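September 8, 2018

Thread on sweetcorn pollination, as I've now had the same query from several plots at Dundarard: why do the cobs have gaps, and why are the tips bare?

Each silk leads to one potential kernel. If no pollen lands on that silk, that kernel doesn't form. A gappy cob is a record of which silks were missed.

Corn is wind pollinated. The tassel at the top sheds, the silks lower down catch. Bees visit the tassels for pollen but do very little for the crop.

So plant in a block. A single row along a fence loses most of its pollen sideways. My minimum is 4 rows each way, and I wouldn't bother with fewer.

Silks near the base of the cob come out first and the tip silks last. By then the tassels may have finished shedding, so the tip is the part most likely to fail.

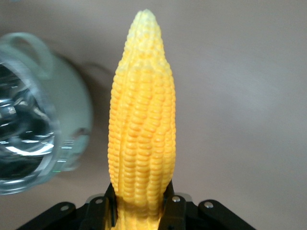

Dry soil makes this worse. Silks grow by taking up water, and in a dry spell they are slow to come out while the tassels carry on to their own timetable. July was the month that mattered on our site.

I grew two varieties this year, Wellmont and Montes. Wellmont was sown in a block and watered at the base every other evening once the tassels showed. Montes went in a double row by the path and got whatever fell from the sky.

Wellmont: 26 cobs, nearly all filled to within a thumb's width of the end. Montes: fewer cobs and plenty of blanks, mostly on the side facing the path.

That isn't a fair trial - different spacing, different water, different variety. I'd still put most of it down to spacing.

Hand pollination works if you only have room for a few plants. Shake the tassels over a paper bag mid-morning, once the dew has gone, then tip the pollen on to the silks. Repeat over several days.

Breltach, down the valley, gets above 70 per cent fill from a single row this way. It takes patience.

Ripeness: wait for brown silks, then press a kernel with a thumbnail. Clear juice is too early, milky is right, paste is too late.

Next year both varieties go in blocks, sown 2 weeks apart so they don't cross. Seed order goes in this winter.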